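검은 옷 한 벌을 제대로 개는 일에 대하여
정리 수업과 접기 도구, 그리고 흰 탁자를 둘러싼 소문을 의심하며 따라가 봤다 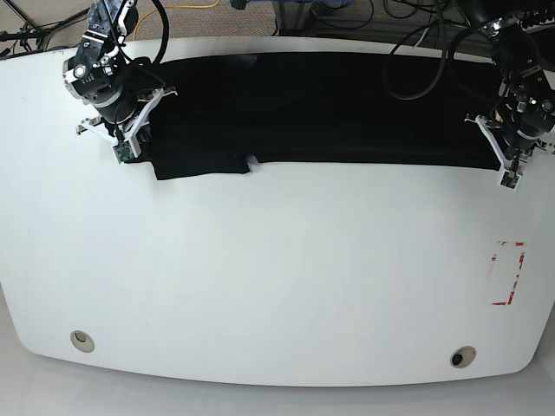

옷 개는 법을 돈 내고 배운다는 말을 처음 들었을 때 나는 웃었다. 우리 어머니는 라디오를 들으면서, 전화를 받으면서, 가끔은 나를 야단치면서 빨래를 갰다. 그런데 지난 11월 정리 강좌 브랜드 에만스(Emance)의 입문반에 앉아 보니 빈자리가 없었다. 3주 과정이었고, 수강생 대부분은 집에서 가져온 티셔츠를 무릎에 올려놓고 강사를 쳐다보고 있었다. 나도 가져갔다. 목이 늘어난 검은색 긴팔이었다.

첫 시간의 주제는 접기가 아니라 펴기였다. 강사 아즈라 스토야노바는 옷을 탁자에 올려놓고 한참 동안 손바닥으로 쓸기만 했다. 양 끝을 잡고, 살짝 당기고, 놓고, 다시 쓸었다. 그 사이에 내 옆자리 사람은 벌써 티셔츠를 네모나게 만들어 놓고 휴대전화를 보고 있었다.

"다들 접는 데서 실력이 나온다고 생각하시는데, 펼 때 비뚤면 끝까지 비뚤어요." 스토야노바의 말이다. 맞는 말이다. 다만 이 한 문장을 듣는 데 수업 한 번이 통째로 들어간다는 점은 짚고 넘어가야겠다.

검은 옷이 어려운 이유

정리 책은 대개 흰 셔츠나 파스텔색 수건으로 시범을 보인다. 사진이 잘 나오니까. 실제 옷장에는 검은 옷이 훨씬 많고, 검은 옷은 눈으로 접기가 까다롭다. 솔기가 바탕에 묻히고, 앞판과 뒤판이 한 덩어리로 보이고, 밑단이 두 겹 가운데 어느 쪽 것인지 손으로 만져 봐야 안다. 한쪽이 손가락 한 마디쯤 처져 있어도 저녁 조명 아래에서는 그냥 지나친다.

그래서 많은 사람이 라벨을 기준으로 삼는다. 까만 천 사이로 삐져나온 조그만 흰 라벨 하나가 사실상 유일한 표지판인 셈이다. 목 뒤에 달렸으면 뒤판, 옆구리에 달렸으면 대개 입었을 때 왼쪽. 나도 오랫동안 그렇게 믿었는데, 내 옷장을 뒤져 보니 이 규칙을 어기는 옷이 한두 벌이 아니었다. 라벨이 오른쪽에 달린 바지도 있었고, 가렵다고 잘라 버려서 표지판 자체가 없는 티셔츠도 여럿이었다. 라벨을 믿으라는 조언은 라벨이 제자리에 있을 때만 쓸모가 있다.

밝은 바닥 위에서 하라는 조언은 그보다 낫다. 검은 옷을 짙은 색 이불 위에서 개면 가장자리가 어디서 끝나는지 보이지 않는다. 흰 탁자에 올리면 윤곽이 한눈에 잡히고, 밑단에 턱이 졌는지 한쪽으로 기울었는지도 금방 드러난다. 돈이 들지 않는 조언이라는 점도 마음에 든다. 흰 탁자가 없으면 흰 침대보를 깔면 된다.

그런데 흰 탁자를 판다

물론 업계가 이걸 공짜로 두지는 않았다. 가구 회사 그랄츠테드(Graltstead)는 '접기 전용' 탁자를 내놓았다. 상판 길이는 긴 외투도 펼칠 수 있을 만큼 넉넉하고, 높이는 85센티미터로 허리를 굽히지 않아도 된다는 것이 홍보 문구의 골자다. 전시장에서 직접 서 봤다. 편하기는 했다. 키가 나보다 머리 하나쯤 작은 동행은 어깨가 올라간다며 금세 물러났다.

전시장 직원에게 이 탁자가 보통의 작업대와 무엇이 다른지 물었더니 모서리를 둥글렸다고 했다. 천이 걸리지 않는다는 것이다. 나는 지금까지 식탁 모서리에 옷이 걸려 빨래를 못 갠 적이 없다. 우리 집 식탁 모서리는 뾰족하고, 거기 걸리는 것은 주로 내 허벅지다.

접기 판도 있다. 눌테사(Nultesa)의 제품은 얇은 판 세 장을 경첩으로 이은 것인데, 옷을 올리고 왼쪽, 오른쪽, 아래 순서로 넘기면 크기가 일정한 네모가 나온다. 면 티셔츠에는 잘 듣는다. 얇고 미끄러운 옷은 판을 넘기는 순간 한쪽으로 흘러내리고, 후드가 달린 옷은 어디까지를 몸통으로 칠지부터 고민해야 한다. 설명서에는 후드 이야기가 없다. 매장 진열대에 후드 티가 한 장도 없던 까닭을 집에 와서야 짐작했다.

세탁소 주인은 다르게 말한다

수업과 전시장만으로는 성에 차지 않아 세탁소를 찾아갔다. 고라즈드 이바노프는 동네 세탁소 '셰후(Shehu)'를 24년째 하고 있다. 내가 접기 판 이야기를 꺼내자 그는 대꾸 없이 카운터에 검은 바지를 한 장 펼쳤다. 허리를 잡고 한 번 털고, 가랑이 솔기를 맞추고, 밑단을 손끝으로 짚었다. 바지는 어느새 반으로, 또 반으로 줄어 있었다.

"모서리 두 개만 보면 돼요. 멀리 있는 거 두 개. 가운데는 알아서 따라와."

가운데가 알아서 따라온다는 대목에는 이의가 있다. 집에 돌아와 그대로 해 보았더니 양 끝은 반듯한데 중간에 잔주름이 남았다. 조명을 비스듬히 받으면 천의 결이 군데군데 다르게 번들거려서 더 눈에 띈다. 전화로 물었더니 그는 옷감 탓이라고 했다. 스토야노바에게도 물었더니 손바닥으로 쓸지 않은 탓이라고 했다. 두 사람 말을 다 따라 보았는데 주름은 조금 줄었고, 시간은 꽤 늘었다.

두 전문가의 의견은 대부분의 지점에서 갈린다. 스토야노바는 세워서 보관하라고 하고, 이바노프는 눕혀서 쌓으라고 한다. 스토야노바는 옷을 개기 전에 잠시 쉬게 두라고 하고, 이바노프는 건조기에서 꺼내자마자 하라고 한다. 겹치는 대목은 하나였다. 양쪽 끝을 먼저 잡고 평평하게 만든 다음에 시작할 것. 어머니가 라디오를 들으며 하던 바로 그 동작이다.

한 시간에 몇 벌이나

입문반 교재에는 숙련되면 옷 300벌을 하루에 정리할 수 있다고 적혀 있다. 어떤 옷인지, 몇 사람이 하는지, 중간에 밥은 먹는지에 대한 설명은 없다. 수업에서 질문했더니 스토야노바는 그 문장은 자기가 쓰지 않았다며 교재를 덮었다. 그 솔직함 덕분에 나는 이 수업에 조금 너그러워졌다.

나도 하루를 비워 옷장을 통째로 꺼내 보았다. 오전에는 잘됐다. 흰 침대보를 깔고 검은 옷부터 시작했고, 밑단을 맞추고 라벨을 안으로 밀어 넣는 재미도 있었다. 점심을 먹고 나서부터 네모가 사다리꼴이 되기 시작했다. 해가 질 무렵에는 양말을 그냥 서랍에 쏟아부었다. 하루치 목표라는 것이 왜 늘 교재에만 있는지 알 것 같았다.

정리 강좌가 약속하는 것은 보통 옷장보다 크다. 에만스의 안내문에는 '생활의 태도'라는 표현이 여러 번 나온다. 나는 지금도 그 표현을 믿지 않는다. 잘 갠 검은 티셔츠는 찾기 쉽고 꺼냈을 때 덜 구겨져 있다. 그 정도면 충분한 효용인데 굳이 태도까지 얹어 파는 까닭은 수강료 고지서에 있지 않을까 싶다.

그래서 돈을 쓸 만한가

탁자는 권하지 않는다. 허리가 아픈 사람이라면 집에 있는 조리대를 닦고 먼저 써 볼 일이다. 접기 판은 같은 모양의 티셔츠가 많은 집, 이를테면 아이가 체육복을 여러 벌 돌려 입는 집에는 나쁘지 않다. 검은 니트와 얇은 블라우스가 주력이라면 며칠 쓰다가 문 뒤에 세워 두게 될 것이다. 우리 집 것은 지금 세탁기와 벽 사이에 있다.

수업은 판단을 미루겠다. 펴기에 한 시간을 쓴 것이 아깝다고 투덜댔지만, 요즘 나는 빨래를 갤 때 옷의 양 끝을 먼저 찾는다. 밑단이 어긋나면 다시 편다. 전에는 하지 않던 일이다. 같은 반에서 티셔츠를 제일 먼저 접어 놓고 휴대전화를 보던 사람은 둘째 주부터 나오지 않았다. 물어볼 수 있었다면 무엇이 부족했느냐고 묻고 싶다.

목이 늘어난 그 긴팔은 마지막 수업에서 스토야노바가 직접 개 주었다. 내가 개면 어깨선이 꼭 한쪽으로 밀리는 옷이다. 집에 가져와 서랍에 넣었다가 다음 날 입으려고 꺼냈고, 저녁에 다시 빨았다. 지금은 건조대에 걸려 있다.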